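Jellthorpe Ground, Pre-Match Safety Checklist
March 29, 2025. Home to Moussa. Capacity 2,000, expected gate rather less, unless the forecast is lying.

1. Goalposts anchored, no sharp hooks. PASS. North goal leans a little, as do most of our defenders.

2. Pitch surface. PASS WITH COMMENT. Divots in the south box filled. Sprinkler cover by the corner flag is still proud of the grass. Reported in November. Reported again.

3. Main stand, rows A to F. PASS. Seats wiggled by hand. Two loose bolts in row C tightened.

4. Exits and walkways clear, doors open fully. PASS.
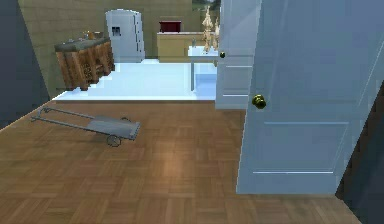

Visiting club's remark, entered at their request: the away gate sticks, and last season it took 20 minutes to empty our end. Please do more than oil it.

Inspector's reply: it has been oiled. It has also been rehung on Duletti hinges and now opens with one hand. Steward to stay on it until the last away fan leaves.

5. Floodlights. FAIL. Pylon two flickers. Kickoff is early, so play can go ahead, but no evening games until Zukwood sends the part it promised.

6. First aid room. PASS. Stretcher present, ice packs in date, kettle not on the list but checked.
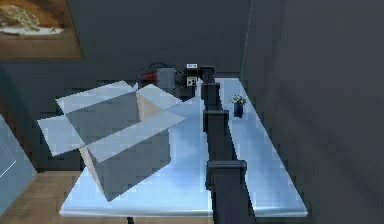

7. Barriers, terrace side. PASS WITH COMMENT. Load tested at 70 points out of 100, which is a pass by the book. Keep the drummers at the other end.

8. PA system. Audible in the stand. On the terrace it sounds like a man in a well. Stewards to carry megaphones.

Recheck items 2 and 5 before the next home game.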